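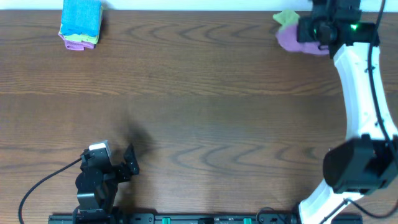 The folding room at MacLeod. Blue on top, then the lime green, then my favorite pink.

I had been meaning to go to the MacLeod open day for years and every single time something got in the way (a wedding, a flooded basement, another wedding). So when the date came up as Sunday, August 26, 2018 and my calendar was blank, I took it as a sign and got in the car before anybody could invite me to anything.

MacLeod makes household cloths. Dish cloths, dusters, napkins, the kind of thing you buy in a bundle and then find you have opinions about. The works sits at the bottom of Esden, past the church and over a bridge that is very much a one-car-at-a-time bridge, and there's a date carved over the side door: 1743. I got excited about that until I was told the date belongs to an older mill and the stone was simply moved across when they rebuilt. Still, it's a nice door.

Parking is in the field. Wear real shoes. I did not wear real shoes.

Tours left from the yard and I got into the second one, led by Agathe Bodin, who has been in the finishing department long enough to have trained most of the people we met. She talks fast and walks faster, and if you stop to look at something you have to jog to catch up. We started in the yarn store, which smells like a clean sweater and is much colder than you'd think for August, and then went through to weaving. I can't tell you much about weaving. It was so loud in there that Agathe just pointed at things and we all nodded. I did get to feel the cloth right off the loom, and it's stiff! Almost like canvas. All the softness comes later, in the wash.

The dye house was the part most people had come for, and it's great, no argument. Big vats, steam, a guy with green forearms who was happy to show them to the kids. The colors go by house names. Gollus is a blue that apparently took them forever to get right, and Ellier is a pink with a good bit of purple in it. They had sample cards pinned up going back decades and you could see how the pinks drifted over time, some of them almost orange. I would have happily stayed and read the cards, but Agathe was already out the door.

But the folding room! I didn't know I cared about folding. After the noise and steam of everything before it, you come into a plain room with white walls, and there's this wooden table with the most wonderful grain, dark wavy rings running along the middle like the lines on a map. I kept looking at the table when I was supposed to be looking at the cloths. A man behind me asked if it was for sale. It is not for sale.

What happens on the table is that a bunched-up cloth turns into a neat little square, over and over, and the squares get stacked. That's all, and I could have watched it for an hour. The stack at the back when we came in had a bright blue one on top, with just a thin band of lime green showing below it and then the edge of the pinky-purple one poking out a bit farther at the bottom. Seeing those three together sold me on the mixed bundle more than anything in the shop did. I would never have put that green next to that pink. Next to each other they look like candy.

Agathe gave us the house method, and I wrote it on the back of my ticket, so here you go. Lay the cloth flat and smooth it from the middle out toward the edges. Fold in half, hem to hem, and run the side of your hand down the crease. Turn it a quarter and fold in half again. Then decide how small you want it and stop there — she was firm on this, an extra fold makes a fat little brick that won't stack. The folded edge faces the customer. She also said people at home try to fix a crumpled cloth by tugging at the corners, when a good shake does it faster. I have been a corner tugger my entire life.

We all got a turn at the practice bench out in the hallway. Mine came out as a sort of trapezoid. The woman next to me, who told me she has four boys and hasn't folded anything since the second one was born, produced a perfect square on her first go and was insufferable about it for the rest of the tour, and I liked her very much.

After that it's the shop, obviously. Seconds are in the baskets by the window and they're a real bargain, mostly just a wobbly hem. I bought 2 mixed bundles and a tea towel with a pheasant on it that I can't explain. The café does a decent cheese scone but the line was out the door by noon, so go early or bring a sandwich. There are picnic tables by the river.

A few practical bits. The tour takes a little over an hour and there are stairs down to the dye house, with no elevator on that side, though they'll bring you in through the loading door if you ask at the desk. Kids were welcome everywhere except weaving, where they wanted them over eight. Tickets go to the village hall roof. They run a smaller open day in June as well, and Agathe thinks that's the better one, with fewer people and the roses out along the wall.

I got home, emptied the entire kitchen drawer onto the counter and folded every cloth in it. The drawer now closes.

Comments

Pat W.
We went in June and the roses really are worth it. Did they let you into the sample archive upstairs? We only got as far as the landing.

trudie_h
I worked at MacLeod as a summer job many moons ago and we were taught the same fold! Quarter turn and all. My husband still does it wrong.

Marcus
How deep is the field parking, mud-wise? Thinking of bringing my mother-in-law next year and she has a walker.

Reply from the author
Pat, no archive for us, I'm jealous. Marcus, it was soft by the gate and fine farther up, but there were spaces held in the yard for anyone who needed them. I'd call ahead.

Contact | About this blog | All text and photos copyright the author, please ask before reusing | Back to top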